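Metal Storage Bins and Block Stock: Frequently Asked Questions

Pundider Shared Workshop, Erkholm
Revised September 2021

The following answers apply to all members and visiting groups who use the large metal bins at the Erkholm site. Questions on bench tools, room bookings and membership fees are covered on separate pages.

What are the metal bins for?

The bins hold small, solid items that are used often and are easily lost on an open shelf: rectangular blocks, spacers, short offcuts and similar stock. They are not intended for paper, textiles, liquids or food. Powders and loose shavings must go into the lidded drums beside the north door.

How many bins are there, and how are they identified?

The site has 13 bins. Each has a number on a tag wired to the outer rim, and the same number appears in the register at the front desk. Please quote the number when you report a problem. A description such as "the gray one near the wall" does not allow staff to find the bin.

May I choose any bin?

Members may use any bin marked "open" in the register. Bins marked "held" are assigned to a group for a fixed period and should be left as they are, even when they hold very little. A hold lasts 10 working days and may be renewed once at the front desk.

How much may be placed in one bin?

The load limit set by the workshop is 233 pounds, spread across the floor of the bin. The limit applies to the contents only. Heavy items should be set down by hand or lowered into place -- never dropped over the rim.

How should blocks be laid out?

Small blocks should lie flat on the floor of the bin in a single layer whenever the number allows it. Leave space between neighboring blocks so that each can be gripped from above and lifted straight up. Blocks pushed tightly together are difficult to separate, and members have pinched their fingers trying to pry them apart.

Stacking is permitted for larger quantities. Stacks should be kept low and built toward the center, clear of the sloping walls. A block that rests partly on a slope will usually slide when its neighbor is removed.

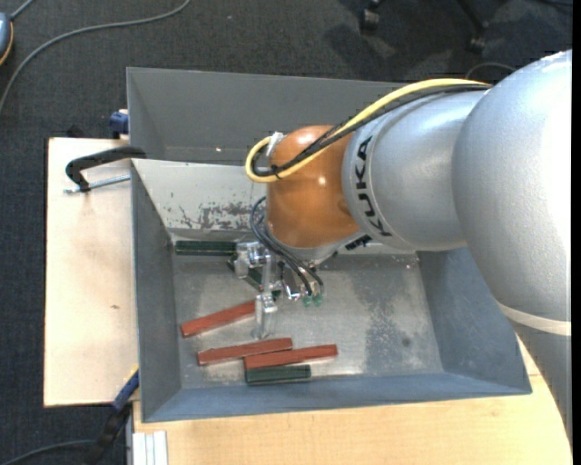 Small rectangular blocks on the worn floor of a deep metal bin. Scratches and chipped paint on the sloped panel.

Why do the bins have sloping walls?

The slope gives more room for hands and tools at the top of the bin than at the bottom. It also means that the usable floor is smaller than the opening. When planning how much stock will fit, measure the floor.

The paint inside my bin is scratched and chipped. Should I report it?

Scratches and chipped paint are accepted as ordinary wear and need not be reported. The same applies to a floor that has worn down to bare metal. Please do report the following:

Paint that comes off on the hands or on the stock
A sharp edge or raised burr
A dent that prevents the bin from standing level
Any split along a seam

A bin with one of these faults will be taken out of use until it has been inspected. The contents are moved to another bin and the register is changed the same day.

Will the bins be repainted?

Repainting of the inside walls is planned for October. The floors will not be painted, as new paint in that area does not last. Groups with a hold during that month will receive written notice and a replacement bin of the same size.

There is a dark stain on the floor of a bin. Is it safe to use?

Wipe the stain with a dry white cloth. If the cloth comes away clean, the mark is in the metal and the bin may be used. If the cloth picks up oil or any other residue, leave the bin empty and notify the front desk. Staff will clean it before it is returned to the open list.

How do I clean a bin before returning it?

Remove all stock first. Brush the corners toward the middle, collect the debris with a hand scoop and wipe the floor with a dry cloth. Water should not be used on bare metal. Wire brushes and scrapers are not allowed on the painted walls, where they will turn a small chip into a large one.

Magnets may be used to collect steel particles. Wrap the magnet in a cloth or bag beforehand; the particles can then be shaken off into the waste drum.

Can I keep blocks of different sizes in the same bin?

Yes, provided that the sizes can be told apart at a glance. If they cannot, use a divider. Dividers are kept on the rack in the Wedari room and are made to fit the bin floor from front to back. They should stand upright without being forced. A divider that has to be hammered into place belongs to a different size of bin.

Does the color of a block mean anything?

The workshop has no color code of its own. Individual groups may sort their stock by color, and a note of the system used should be placed in the register so that others can return stray pieces correctly.

What should I do with a block I find on the floor or on a bench?

Place it in the found-items tray at the front desk. Please do not put it into the nearest bin, even if the contents look the same. Blocks of similar appearance can differ in weight and finish, and a mixed set has to be sorted again by hand.

How often is the stock counted?

Workshop stock is counted twice a year. The last count recorded 2,000 blocks across the open bins. Stock in held bins is the responsibility of the group concerned and is not included in that figure.

May I move a bin?

Bins may be moved only by staff. Dragging a loaded bin damages both the bin and the floor beneath it. Requests for a move should be made one working day in advance and should state the bin number, the present location and the location wanted.

Can blocks be borrowed for use off site?

Blocks from the open bins may be borrowed for up to one week. Sign the loan sheet, state the quantity, and return the blocks to the bin from which they came -- clean and free of tape, glue or labels. Missing pieces are charged at replacement cost. Items supplied under the Hồ donation do not leave the building.

Whom do I contact with a question that is not answered on this page?

Please ask at the front desk during opening hours or leave a written note in the box beside the register. Notes receive a reply within three working days.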